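**Robot teaching assistants wanted -- Prorkov, Asulby workshop (part-time, paid)**

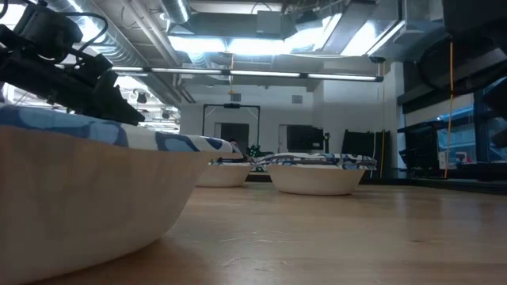 *Gripper over one of three cloth-topped bowls, Asulby workshop.*

Prorkov is looking for people to help us gather examples for a robot that learns household tasks. You will guide the arm by hand controls through one short task, many times, and our learning system will study what you did. At present we work with bowls and cloths. Later in the season we will move to cups and folded towels.

No experience with robots is needed. We give two days of paid training before you record anything.

**What you will do**

- Guide the gripper through each task at a calm, even speed
- Put the bowls and cloths in new positions between the examples
- Mark each example as good, doubtful or failed, and write a short note if it failed
- Keep the failed ones -- we use them also

**The hours**

Shifts are of four hours, with a break in the middle. You can take between 2 and 4 shifts in a week. The first group will have 16 places, and we hope to collect 300 good examples of each task.

**Who can apply**

You must be 18 or older and able to read simple English instructions. Left-handed people are very welcome, as most of our examples until now come from right-handed operators. The controls can be set for sitting or standing.

**How to apply**

Please send a few lines about yourself, and the hours which suit you, through the Prorkov page on Idside before 2/4/24. If you travel from Mudgway, tell us and we will try to put you on the later shift.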